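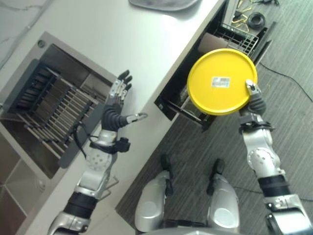

*The right arm holding a yellow plate over the pull-out rack.*

## Starkeretti: where the build has got to

The plate work started in June and has taken up most of our bench time since. For members who only come in for the woodworking side, Starkeretti is the humanoid that Kanokwan Duangkaew and Khoa Dương have been putting together at the Odport workshop. The walking was sorted over the winter, or sorted enough. The job now is to get it to put plates away in a kitchen drawer without dropping them or hitting the counter.

The two hands are different on purpose. The right arm has a two-finger gripper with small silver tips. The left has a hand with several fingers, which came later and is still the less reliable of the two. Kanokwan wanted a matching pair at first, but the gripper is much better at holding a thin edge and it takes ten minutes to strip down when something jams. The fingered hand takes most of an evening. For the present the left arm is kept up and out of the way while the right does the lifting.

We settled on holding the plate upright by the rim. Lifting it flat was tried first and the wrist sagged under it, so the plate arrived at the rack tilted and caught on the tines. Held upright, it goes down between them with less fuss. The yellow plates were bought because the vision software finds them easily against a white worktop. Plain white ones were hopeless. If anybody has a few more in a strong colour, any size, please leave them on the shelf by the kettle.

### Test results

Khoa keeps the log. Up to the end of last month it had 744 attempts in it, counting only those where the plate was already in the gripper at the start. Of those, 145 failed. Most of the failures were the same one: the plate touches a tine on the way down, turns slightly between the fingertips and ends up leaning on its neighbour's slot. It doesn't break anything but it counts as a miss, and the next plate then has nowhere to go.

Two changes have helped. The first was slowing the last part of the descent. The second was new pads on the fingertips, cut from a sheet of rubber that Lodhi let us have at cost. They wear through quickly and Khoa is now cutting them in batches.

Picking a plate up from the counter is a separate problem and the figures for it are poor. It hasn't been logged properly yet and there is no point in quoting them.

### Wrist and cables

The right wrist was rebuilt with a Tundia bearing in place of the printed bush we had before. The play has gone from it and the plate no longer wobbles when the arm stops. The straps just behind the gripper are holding well and will stay until there is a proper cover. Kanokwan has drawn one up but it fouls the joint at full bend, so it needs another go.

The cable along the left forearm is still on the outside. Running it inside would mean taking the elbow apart again, and we have agreed to leave that until the fingered hand is behaving. Please don't lift or steady the robot by that cable or by the bracket next to it. Use the body.

There are also leads on the carpet near the kitchen counter. Look where you are putting your feet on that side, and leave them plugged in even if the robot is switched off. The batteries are sometimes on charge.

### What comes next

- Log the pick-up from the counter in the same way as the drop into the rack.
- Try bowls. Khoa thinks the gripper will manage the shallow ones - Kanokwan doesn't, and wants to use the fingered hand.
- Get the robot to shut the drawer itself. At the moment one of us does it.
- Finish the wrist cover.

The emergency stop has been moved to the end of the counter and has a longer lead than before. Anyone standing within reach of the arms while it is running should have a second person on the stop. This applies to short tests as well.

We could use help from someone who is comfortable with small motor drivers. There are 3 spare boards which came back from repair and need testing before they go in the left hand. It is bench work and you wouldn't need to know anything about the rest of the robot. Speak to Khoa, or put your name on the sheet inside the electronics cupboard.

Test evenings run from 7pm and members are welcome to watch.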